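Questions we keep getting about the folding trial at Grerura, put together after Tuesday's shift meeting. Bent Bach wrote most of the answers, and he is not a fan.

**Is a robot going to fold the clothes?**

Eventually, says Plustel. For now people do the folding, and some of it is recorded with hand-held grippers so a machine can learn from it. We've seen no machine fold a customer's trousers yet.

**What are we supposed to practise on?**

Ordinary clothes. Jeans are the hardest, so expect plenty of them. Home sessions count the same as shop sessions, and a bed will do for a table.
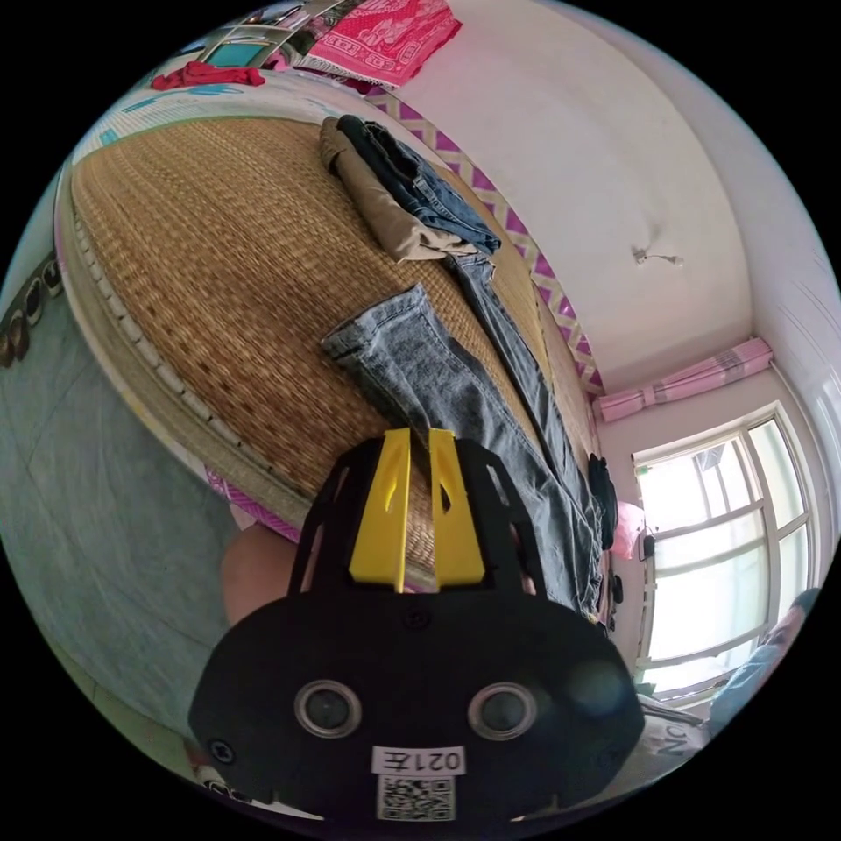

*Gripper with jeans and khaki trousers on a straw mat.*

**Do we get paid for it?**

Yes, at your normal hourly rate. Ask for that in writing. The first offer was a voucher.

**Will jobs go?**

Management says no. They also said the labelling machine wouldn't change anything, and the labelling crew went from 11 to four. Arnar Ingvarsson has asked for a written promise and is still waiting.

**How many recordings do they want?**

The target is 1196. We're at 558. What happens to the folding roster after that isn't in the plan we were shown.

**Can I say no?**

Yes. Tell Arnar before your shift, and get him to note it in the roster book.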